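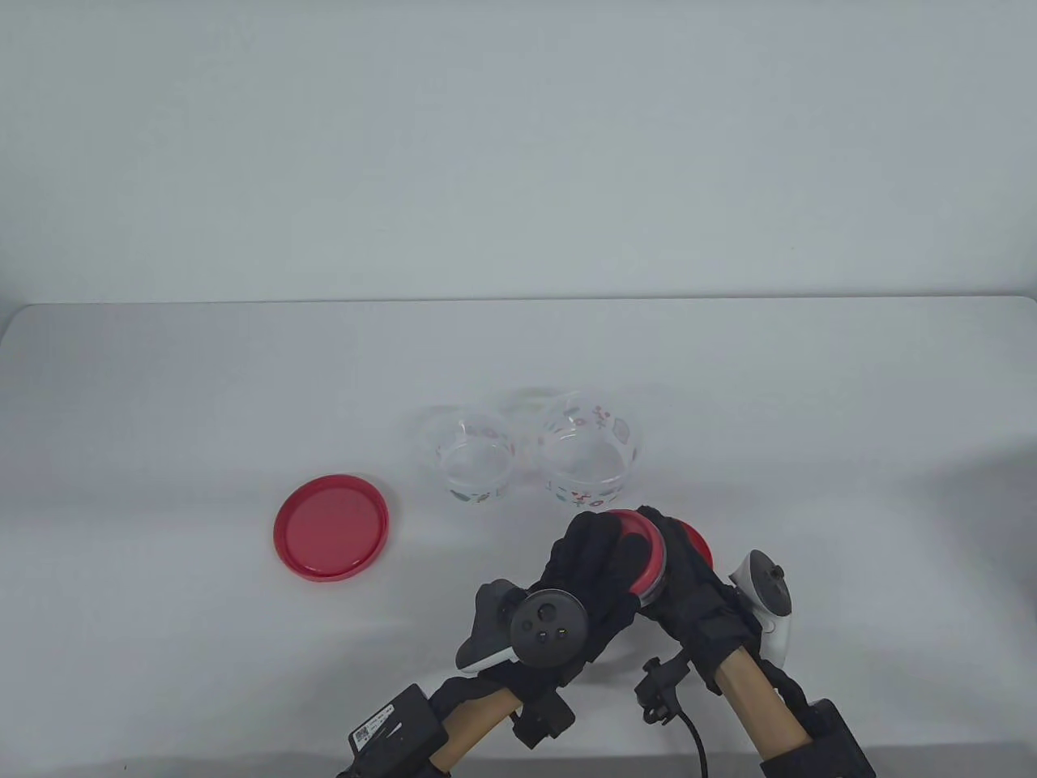 ## Seating Force

The lid had to go on square. That was the whole of the task as Tien-fu Cheng had written it on the board: clear container, red lid, press until seated, set down, repeat. The students had added a second line underneath in smaller letters, which said *without swearing*.

Shu-fen Kwok stood at the white table with the braces strapped to her forearms and a controller on each glove. She had been standing there for 16 lids. The club met in the materials lab after four, and by July the building shut off its air conditioning at five, so the later sessions were slower than the early ones. Hiu-tung Kan had plotted this. The curve was clear enough that she had printed it and taped it to the door.

"Left hand is high," said Leonie Schwaiger from the laptop.

"Left hand is where the lid is."

"It's high in the log. The offset has drifted again."

Shu-fen put the container down and held both arms level until Leonie had zeroed the trackers. The procedure took less than a minute. It had been done after every tenth lid in the spring, then after every fifth, and now it was done whenever Leonie noticed.

The arms that would learn from all this were on the other side of the room, bolted to a steel plate and switched off. The club called them Curko and Zarko. Curko was the left one. It had a stiff wrist joint and a habit of arriving at a position slightly before Zarko did, so that in the qualifying round it had tipped a lid neatly into its own partner's grip and held it there until the clock ran out. The judges had scored it as a drop. Tien-fu had appealed on the grounds that nothing was dropped, and lost.

"Resume," Leonie said.

Shu-fen took hold of the container again, right hand low, left hand over the top. She tilted the lid toward herself, found the near edge of the rim, and rolled the pressure across. The rim went down with a click that she felt in her fingers before she heard it.

"What did you do there?" Hiu-tung asked.

"I put the lid on."

"You tilted it. You didn't tilt the first ones."

"It goes on better tilted."

Leonie scrolled back. There were 1,206 demonstrations in the set, recorded by four people over two terms, and she had assumed that they were more or less the same demonstration. She opened one of Hiu-tung's from the first week and one of Shu-fen's from that afternoon and laid the wrist angles over each other. Hiu-tung's was flat. She had lowered the lid straight down and pushed at the center, as the written task described. Shu-fen's came in at an angle and leveled out at the end.

"These can't both be in one set," Leonie said. "It'll average them."

"And what's the average?"

"A small tilt, then a push in the middle."

They all thought about Curko.

"That's what it does," Hiu-tung said. "That's exactly what it does. It tilts a bit and shoves."

Tien-fu came in at a quarter to six with the keys and found them sorting. Leonie had made 2 folders. One was called *flat* and had nearly everything in it. The other was called *Shu-fen* and had 50 files.

"Is fifty enough?" he asked.

"No," said Leonie.

He looked at the clock, then at the printed curve on the door. The final was on Friday. He put the keys back in his pocket and pulled out a stool.

"Zero the trackers," he said.

Shu-fen raised both arms and held them level.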